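Clearing out the cupboard

I gave up on meal planning in the spring, and I can't say I miss it. Every week I'd write a lovely list, buy the lot at Moulin on the way home, and then eat toast for two nights running because I was too tired to cook any of it. The spinach went to slime. You know how it goes!

So now I do what my neighbour Chenxi Cheng does, and start with the cupboard. She picks two things that have been sitting there longest and builds tea round them – a tin of something and a bag of something, usually. Last week I managed five suppers that way and only went to the shop for milk and lemons (and a bar of chocolate, but that was medicinal).

The best one was tuna with white beans, a red onion sliced as thin as I could get it, and far more lemon than you'd think. Give it ten minutes in the bowl before you eat it. 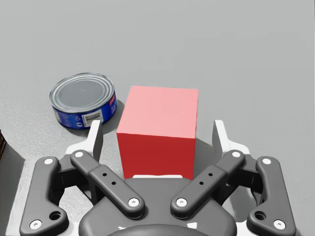
Pasta is the other standby. I fry garlic and a spoonful of capers, tip in the fish right at the end so it doesn't go to dust, then loosen it all with a splash of the cooking water. My son has it with peas, my husband has it with chilli, and I have whatever's left in the pan.

If you've got a cupboard supper of your own, send it in before 31st March and I'll put the good ones in the next issue. Chickpea ideas especially welcome – I have seven tins.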